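3.2 Setting up and looking after the folding cell

The Clarnlow cell is a pleasure to work with, partly because it is so plain: two arms, one wooden table, and a supply of ordinary clothes. Both arms are fixed along the table edge, and we check the clamps on the mounting rail before each session. A tiny shift there shows up at the fingertips straight away.

Cables took us longer to get right. Our first layout at Pudby pulled on the wrist when an arm reached across its partner, so we now leave slack and repeat a full-reach test whenever a cable is moved. We also wipe the fingers every 20 folds - lint is a real nuisance - and redo the wrist camera calibration after 200. Figure 4 shows the work area. 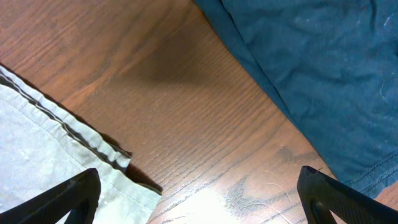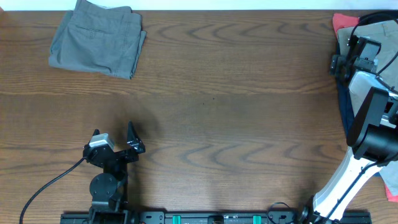

Figure 4. First: wrist view, with the fingers apart over the table and cloth to either side. Second: head view, with folded trousers at upper left and a pile of clothing on the right.

3.3 Finger wear

We logged 181 sessions up to July and were delighted by how well the fingers held up.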